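Cutden Hall tea room – cup and table check, September

Done before opening, at 16 places. Tick, cross or "see comment". I do love this job, there's something very cheering about good cups on a clean table!

1. Rims: no chips or rough spots
Tick. Run a clean finger right round each one, then tip it to the light. The pale green ones are lovely to hold.

2. Glaze and body: no hairline cracks, inside or out
Tick. Look hard along the ridge low down on the green cups, where tea stains like to pass themselves off as cracks.
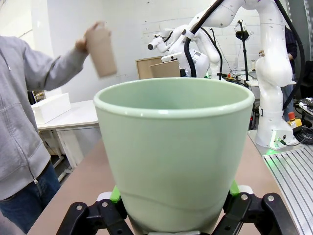 Comment added by Skonham: could we look at the insides first next time? I found a brown ring in one after it had been ticked, and it needed a proper soak.

Fair point, and I've moved it up the sheet for next month – thank you!

3. Stacking: nested straight, not jammed
See comment. Stacks of three are fine and I'd stop there. Green and tan can share a stack as long as they slide apart easily. Any that stick go to the sink, please, no twisting.

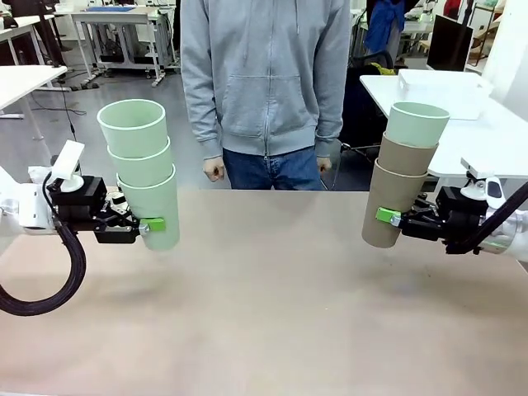
Item 3: green stack and mixed stack, three cups in each.

4. Table top: clean, steady, nothing sticky
Tick. Wiped end to end and it came up beautifully. One foot pad has been replaced from the Mamani box, with 2 left over.

5. Tall tan cups: stand level, no wobble
Tick, and what a handsome size they are. Set each one down on its own and give it the gentlest nudge. 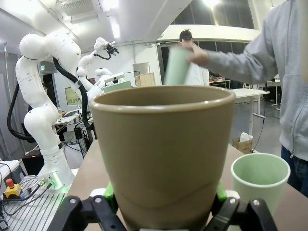 Keep the smaller green ones a hand's width away while you do it, so nothing gets knocked.

6. Spares
25 on the Brirneck shelf, all washed. Cross for the shelf label, which has peeled again.

Next check: same sheet, 8 in the morning, bring a dry cloth.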